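Simulateur Rumer, module « chambre » : ça vaut l'abonnement ?

Duván Huaranga
Bonjour, je teste l'offre d'essai pour un robot à deux bras. Le lit me donne du fil à retordre.
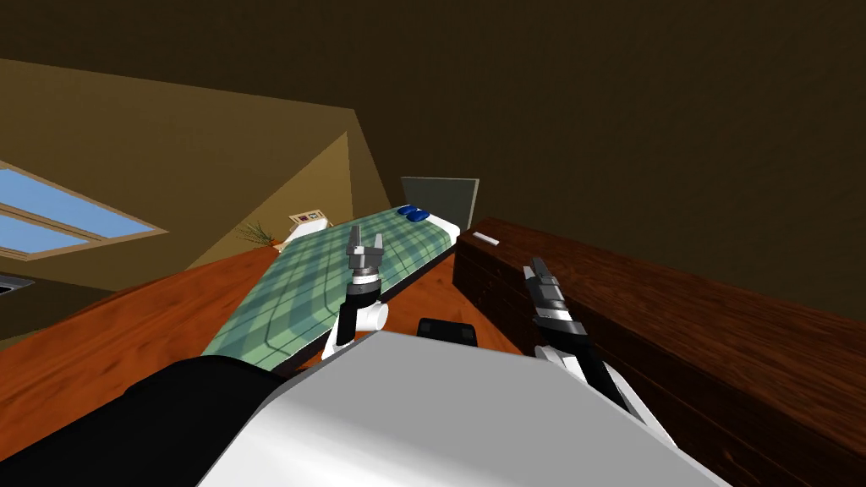 Chambre mansardée, vue depuis la tête du robot

Quelqu'un l'a gardé après l'essai ?

Dayana Arango
Oui, 40 euros par mois. Le plaid vert, je le vois la nuit – les oreillers bleus aussi.
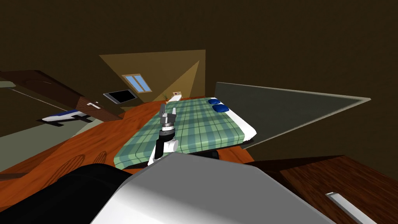 Cela dit, le support répond en 20 minutes.

Sepehr Abbasi
Prends Flaston.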